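Orkalstead adopts written rules for robot handling work in homes

Teams recording robot handling work in ordinary rooms will have to follow a written code of practice from December, after the Orkalstead workshop group agreed the final text on Aug 9, 2019.

The code covers arms fitted with two-finger grippers that pick up, move and put down household items. It applies to any session held outside a fenced cell, including kitchens, hallways and spare rooms. Fixed factory machines are left to existing safety law and are not mentioned.

Work on the text began after Ilcombe and Drina, two of the firms in the group, found that their operators were using different stop procedures. Staff who moved between the two sites had to learn a second set of habits, and in one case an operator reached for a stop button on the wrong side of the bench. No one was hurt.

Under the new rules the stop button must be on the operator's right, within reach from a standing position, and tested before the first session of the day. A second person must be in the building while an arm is powered, though not necessarily in the same room.

The longest section deals with the items themselves. Containers that have held cleaning products must be rinsed, drained and left open before they are used. Trigger sprays have to be taken off the bottle and handled as a separate item unless the task is about the spray itself. Glass is not allowed on hard floors.

Sharp and pointed items were the main point of dispute. An early draft banned scissors, tweezers and similar tools outright. Usa Rattanakul, who edited the code, said several teams objected.

"People have scissors in their homes, so a machine that is meant to tidy up has to deal with them at some point," she said. "We settled on small ones, closed, and no human hands inside the working area while the arm is live."

The group looked at 992 session reports before deciding. Of these, 864 recorded no stop of any kind. Most of the rest were stops for a dropped or slipping item, and Rattanakul said almost all of those involved light, empty plastic containers gripped too high up. The code now advises a low grip on bottles where the shape allows it, and a limit on closing force for thin plastic.

Floor work gets its own page. Loose rugs must be removed, and the operator has to note the floor surface and any strong pattern on it, as veined or speckled floors can confuse the software that finds small items.

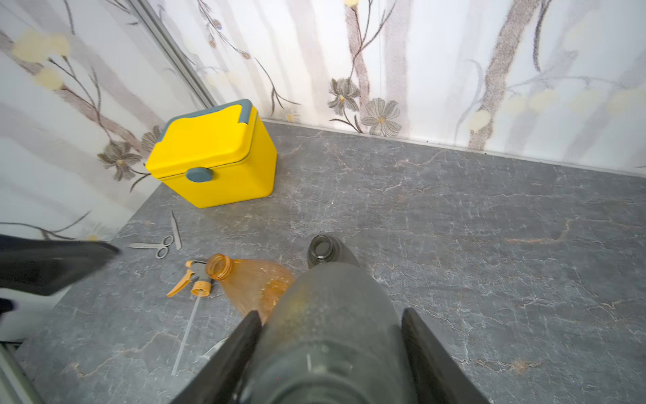

Page last changed: Aug 9, 2019

A gripper holds a dark grey bottle near its base during floor work, with an orange bottle and a separate spray head lying to the left.

Saqib Jatoi of Ongart, which supplies training for operators, said the paperwork would be the hardest part for small teams. Each session needs a one-page record, and records must be kept for 5 years.

"The handling rules are mostly what careful people do already – the record keeping is new," he said. "A team of two or three will notice the extra time."

Ongart will run half-day courses for operators before the code takes effect. Teams that have logged more than 2000 sessions can send one person on the course and have that person train the others.

The code is voluntary for firms outside the group. Printed copies can be collected from the workshop office in Orkalstead, and comments on the floor work page are being accepted until the end of the first courses.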